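Two arms, one rail: how the sorting bench changed at Suvon

November 24, 2024

The returns department at Suvon handles hire kits for childcare centres: blocks, play kitchen sets, cups, bottles and whatever else comes back in the tub. Until August the kits were checked entirely by hand. A two-arm cell now takes the first pass, and the operations manager who brought it in agreed to discuss what it does, what it does not do and how the roster has been adjusted around it.

The throughput target for the department is 700 items a shift. The manager is careful to separate that figure from what the cell contributes. "The cell is rated by us at 200," she said. "Everything above that is people. I put it in the first paragraph of every report so it doesn't get lost."

The arms work from a common rail and reach inward over a single table. Each has a parallel gripper and its own camera at the wrist. The control software, Kimero, assigns an item to whichever arm has the shorter path and holds the other back if the paths cross. According to the manager, path conflicts were the main source of stoppages in the first weeks. The fix was a change to the order in which items are claimed, with no alteration to the hardware.

Mixed loads remain the harder case. A tub of blocks is predictable, as the grippers close on flat, parallel faces. A tub that also contains crockery and kitchen toys is less so, and the operators tip these out a portion at a time.

"A cube presents the same way whichever side it lands on," she said. "A mug doesn't. You've got a handle, a rim and a curved wall, and the best grasp depends on which of those is facing up. The prisms are somewhere in between."
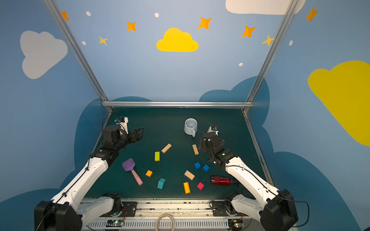
Asked whether the slower pace on mixed loads defeats the purpose, the operator on the early shift replied that pace was the wrong measure. What had changed for him was the reaching. On the old bench he leaned across the tub for the whole shift, and his shoulder was sore by smoko. He now stands at the inspection station, looks at items under a lamp and decides whether they are fit to go out again.

He had reservations as well. The inspection work calls for closer attention, and he finds it more tiring in a different way. "You used to be able to switch off a bit while you sorted," he said. "Now the easy part's been done before it gets to you. Every item in front of me is a decision."

The manager accepts the point. Inspection is now rotated every 2 hours with packing and wash-down, an arrangement the operators asked for after the first month. The position descriptions were rewritten at the same time, and the inspection role was moved up a pay level. No positions were removed. One vacancy was left unfilled, and she does not expect to advertise it this financial year.

Training was run in house. All operators can stop the cell, clear the table and restart a cycle. A smaller group can also recalibrate the wrist cameras and edit the item library in Sirko, the inventory system, where each new product needs a grasp entry before the arms will attempt it. An item with no entry is left on the table and picked up by hand at the end of the cycle.

"The library is where the labour went," the manager said. "We budgeted for the arms and the guarding. We didn't budget properly for someone sitting down and entering every spatula."

The early-shift operator is one of those who now maintain it. He said the work suited him, although he would like it timetabled instead of fitted in between loads. The manager confirmed that a fixed block each week is under discussion.

A second cell is planned for the Bromometti site, which handles larger play equipment and will need a different gripper. Lead time on the parts is 2 months. Operators from the first site will do the commissioning, and their travel time will be paid at the ordinary rate.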